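Ellik Countertop Drinks Vendor: my review after three months in a laundromat

I should start by saying I did not want a vending machine. I wanted my customers to stop asking me if I sold water. I run a small laundromat with a folding area and some chairs, and in the summer people sit in there for an hour with the dryers going and get thirsty, and for years my answer was "gas station, across the street." Which meant they went across the street and bought their water, their chips and their lottery ticket over there, and then came back late for their dryer while somebody else stood waiting for it.

A full-size machine was out. I got quotes from two of the route companies in town and both wanted me to sell a lot more than I was ever going to sell, plus one wanted the corner where my change machine is bolted down. So I started looking at the little ones, and after far too many evenings of that I ordered the Ellik through Plonesus, a restaurant and shop supply site I'd bought a mop sink from before. It was $630 with the stand, delivered to the curb. To the curb, please note! Have a friend and a hand truck ready.

What it is

It's a glass-front cooler that sits on a counter or on its own stand and sells cold drinks. It holds 58 drinks if you fill it with cans. Mine has never held that many, and I'll get to why. There are four shelves, each one split into lanes with plastic dividers you can slide over, and every lane has a coil at the back that pushes the drink forward until it drops into the bin. You pay at a keypad on the right side. It takes coins out of the box. For cards you add a reader, and I'd say just do that from day one.

Setup

The manual is a folded sheet with drawings so small I took pictures of them with my phone and zoomed in. The stand took me most of an afternoon and I had one bolt left over, which I've put in a drawer and decided not to think about. The cooler part is easy: stand it up, let it sit overnight before you plug it in, then give it several hours to get cold before you load it. I didn't wait long enough the first time and the first few people got cool-ish ginger ale. Sorry, everybody.

Setting the prices is where I lost my temper. You hold down a button inside the door, type the lane number, type the price, press the button again and wait for two beeps. One beep means it didn't take. The sheet doesn't mention the beeps at all. I sold root beer for a nickel for half a day before one of my regulars very kindly told me (after buying three, I noticed).

The card reader

I went with Uvow, mostly on the strength of it having a bracket that fits the Ellik without drilling. They take a cut of each sale and there's a small monthly fee on top. The cut hurts on cheap drinks. I priced water low at first to be nice and was making pennies, so I raised it by a quarter and not one person has complained.

The reader itself has been good. Tap works, chip works, phones work. The app shows every sale as it comes in and I'll admit I watched it like a TV show for the first week. What I use it for now is restocking — I check in the morning over coffee and bring only what's low. One gripe: the reader needs a decent signal and my back wall is cinder block, so I had to shift the whole thing nearer to the front window. If you've got a basement or a back room in mind, try your phone in that exact spot first.

And you do still want the coins. I thought cards would be most of it, but this is a laundromat and people have quarters coming out of their ears. The coin box fills up faster than I expected and it has a mean little lock with a mean little key. Get a copy made.

What sells

This was the fun part. I guessed wrong on nearly everything. I loaded it up with cola and figured water would be the slow one, and it was the other way around by a mile. Plain water first, then the lemon iced tea, then cola, and then a long gap. Energy drinks sell before eight in the morning and then they just sit there all day.

The surprise was Güneş, a sour cherry drink that the small grocery two doors down gets from its importer. The owner sold me a case to try and it was gone in no time. Parents buy it, teenagers buy it, I buy it. I pay more per can than I do for the big brands and I charge more too, and it still moves. If you've got something local or a bit different near you, give it one lane and see. The big route companies would never have let me do that, and it's probably my favorite thing about owning the machine outright.

The diet sodas were a flop. So was coconut water, which I was very confident about and am still drinking my way through at home.

The lanes, or why it never holds what they say

Okay, so back to capacity. The number on the listing is for regular cans and only regular cans. Bottles take up more height, so the moment you want water in bottles you have to take out a shelf, and there goes a big chunk of your cans. I run one tall shelf for bottles and the rest for cans, and that seems to be the sweet spot for a place my size.

Bottle shape matters more than I ever would have guessed. Slim, straight-sided ones behave. Anything with a waist (you know, the ones pinched in the middle) leans on its neighbor and then two come down together, or none. Very thin, crinkly plastic is bad too, as the coil dents it and it just sits there half pushed out with a customer staring at it. I now test one of everything before I buy a case. I put it in the lane, buy it with my own quarters, and do that several times. Takes five minutes and it has saved me from at least two bad cases.

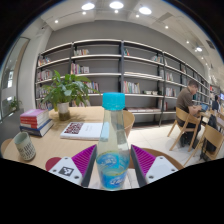
Tall, slim bottle with a turquoise screw cap, not much left in it.

Jams

They happen. In the first month it was weekly, and nearly always my own fault for setting a divider too tight. You want a drink to slide in its lane with a tiny bit of wiggle. Since I worked that out I've had hardly any. When one does stick, the machine doesn't know it, so it keeps the money and you owe somebody a refund. With Uvow I can send the refund from my phone. With coins I keep a note taped by the keypad with my number on it, and people text me. So far they've all seemed truthful and it's never been for much.

There's supposed to be a drop sensor on the pricier version that gives the money back automatically. If I were buying again and the place was unstaffed all day, I think I'd pay for that.

Noise and power

The compressor hums and then every so often gives a good clunk when it shuts off. Next to a row of dryers, who cares. In a quiet waiting room or a yoga place, I think you'd notice. My power bill went up a bit, though it was also the hottest part of the year and the AC was running nonstop, so I can't tell you how much of that was the Ellik.

It keeps drinks properly cold, even in June with the front door propped open, as long as you don't load the whole thing with warm stock at once. I restock in the evening now so it has all night to catch up. The glass does fog on sticky days and I wipe it down when I think of it.

Customer service

I had to contact Plonesus once, when the door gasket started peeling at a corner. I emailed some photos, got a form reply, heard nothing, emailed again, and then a new gasket showed up with no note or anything. It fit fine. So, slow and a little strange, but it cost me nothing.

Uvow I've called twice, and both times I got a person who knew what an Ellik was. That counts for a lot with me.

Is it making money?

Some! It hasn't paid for itself yet but it's well on its way, and the slow months are coming, so I'm not making any predictions. What I hadn't figured on is that people stay put. They're in their chair with a cold drink when the dryer stops, and the folding tables turn over faster on busy mornings. Hard to put a dollar figure on that but I feel it.

Check with your city before you order, by the way. Mine wanted a permit sticker for it and some other towns want one per machine, per year. And ask your insurance agent if it's covered when you add it. Mine just put it on the list with the washers, one phone call.

Good: price, cold drinks, you stock whatever you like, the bracket fits the Uvow reader with no drilling.

Not so good: the instruction sheet, the capacity claim if you want bottles, no refund on a jam, that little coin key.

I'd give it four out of five. For a laundromat, barber shop, garage, anywhere people wait around and there's already some noise, I'd buy it again. I've been asked if I'd get the matching snack unit, and I'm thinking about it, but I want to get through the winter with this one first and see how the hot chocolate cans do on the shelf next to the change machine.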